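Instrument budget, again

Posting this fast between a budget call and the school run so forgive the mess.

The spreadsheet is due. Every year I tell myself I'll start in December when it's quiet, and every year it's spring and I'm hunting for last year's file. Found it. Wrong tab. Found it again.

So, the suturing bench. For anyone new here, I do the equipment planning for the robotic skills program at Trurkwood, which means I don't drive the robot, I don't teach, I buy the stuff that wears out. Needle drivers mostly. Suture by the box. Tissue. Drapes. Then more needle drivers.

The thing people outside get wrong is they think the big number is the console. It is a big number! But it's a big number once, somebody upstairs signs it and there's cake. What kills me is the instruments. They come with a set number of uses, the system counts them down, and at zero it's done, doesn't matter how nice it still looks. You can't argue with it. I have tried to get Pivum to argue with it for us (they're the reseller) and got a very polite email back.

Last year I budgeted instruments by trainee. Mistake. Should of been by session. One trainee who comes in twice a week eats more than three who come once a month, and the keen ones are exactly the ones you want coming in. Went over by $3,571 and had to go explain it to Rowena Ambrosio, our director, who was nicer about it than I would of been. She said next time put the sessions in column B and leave the trainees out completly. So that's what I'm doing.

Sessions planned for next year: 93. That's with the summer gap left in. Two instruments on the arms each time, plus I want spares on the shelf, because last fall we had a driver run out of uses halfway through a row of stitches and everybody just stood there looking at me.

Other lines, quick:

Suture. Going up. Interrupted stitches burn through thread, you tie, you cut, you've got a tail left that's too short for the next one unless the person is careful. Beginners aren't careful. I'm not grumbling, just means I order for beginners.

Tissue. Same supplier, Damutow, same price, thank goodness. Ordering monthly instead of quarterly because the freezer is small and I share it.

Service contract. Nearly 4 weeks of back and forth on this and I still don't have a final quote. I put in last year's figure and colored it yellow.

Second pair of drivers for the Evangelista room. This one I'll fight for. Right now the cases get carried down the hall on a cart and one day that cart is going to lose.

If you do this job somewhere else, tell me how you handle expired instruments. Do you keep them for dry practice? Toss? We have a drawer and the drawer is full.

Oh and the argument that usually works with finance, better than any chart I've made, is just showing them the stitching.
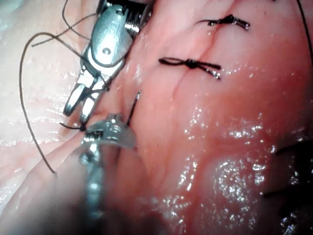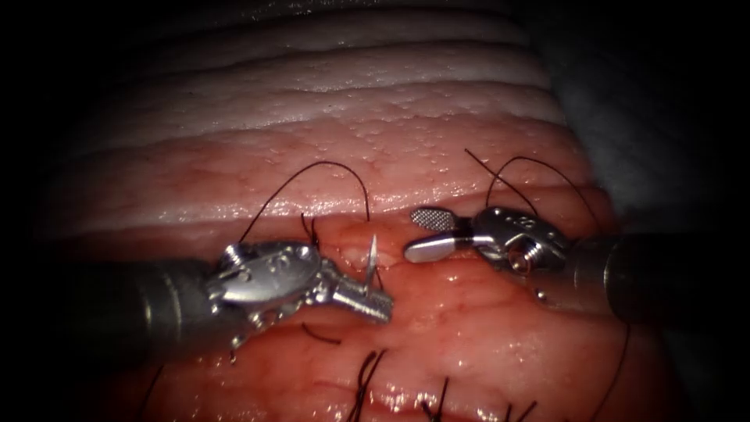 Trurkwood, May 1, 2018

Quote just came in while I was typing. Of course. Higher than the yellow number, so that cell is now orange. More when I've calmed down and read the small print.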